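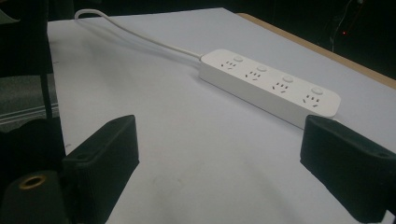 Hello everyone, and thank you for being so patient with me on the switches. I've had three evenings and most of a wet Saturday at it now (it's 4th November as I write, and I have been promising this message for a good while), so I thought I'd better get it down before I forget which things I tried. The task I settled on in the end was pressing the buttons on a power strip by hand-held gripper, the idea being that the arm learns from what my hand did and nobody has to drive it with the joysticks. I chose the white strip on the pale tabletop on purpose, and I half regret it. Each of the four outlets has its own little round button, and the button is the same white as everything round it, so there is very little for the policy to get hold of except a bit of shading. A black strip would have been kinder. But the one under my desk at home is white too, and I should like this to work on the sort of thing people own!

Yeshi Beyene wrote:
> I've read your notes on the cup task twice and I'm still not
> sure why you'd go back to the hand-held gripper for buttons.
> With the Mostley leader arm I can feel where the joints are
> going to run out, and the recordings play back on the real arm
> more or less as I made them. With the hand-held one you can do
> things with your wrist that the arm will never manage. Are you
> checking for that, or just hoping?
>
> Also, how many demonstrations are you collecting? I did 48 for
> the drawer at Stillport and it was plenty, but a drawer handle
> is a big friendly target.
>
> And do you press with one finger or with both closed?

Yeshi, you are quite right to ask, and the answer to the first one is that I was hoping. I am now checking. I ran the whole first batch through the reach test in Idura and a dispiriting number came back red, nearly all of them presses at the far end of the strip, where I'd been leaning over and rolling my wrist without noticing. I've thrown those away. What helped afterwards was keeping my elbow in and stepping sideways with my feet, which feels daft but keeps the tool much nearer to how the arm would hold it.

As to numbers, I have 600 presses recorded and I mean to carry on. I know that sounds a great many beside your 48. A press is over in no time, though, and once I'd got into the swing of it I could do a run of them with the radio on. The strip gets moved and turned between runs, and I try to change the lie of the cable as well. In my early recordings the cable always went off the same way, and I do wonder whether the arm was simply following it along to find the end button. If anyone knows a tidy way to test for that, I'd be very glad to hear it.

On fingers: both closed, coming straight down. I tried with the gripper open, using the tip of one finger, and it's perfectly easy for a person, but the blunt end hides the button just when you most want to see it. So I start each recording with the fingers open, hold still for a moment over the table, close them, and then go down. Ayele's advice on the list last month was to pause again at the bottom of the press and I'd pass that on to anybody. Without the pause, the arm learnt a sort of quick peck and lifted off before the switch had gone over.

One thing I did get badly wrong. I wasn't noting down which button I meant to press, thinking I could work it out later from the video. I could, but it took me two evenings with a pot of tea and I wouldn't wish it on anyone. I now say the number out loud at the start and type it in straight after. Numbering is from the end where the cable comes in, so if you're recording at your own bench please do it that way round too, and then we can put our sets together.

Everything so far has been done with nothing plugged in and the strip not connected to the mains, and I'd ask you all to do the same, please.

I'd like to have a go with the leader arm for comparison, Yeshi, if yours is free for a weekend later in November. I can collect it, and I'll bring back your long clamps at the same time, which I have had since the summer and am rather ashamed about.

All the best to everyone, and do shout if the files won't open.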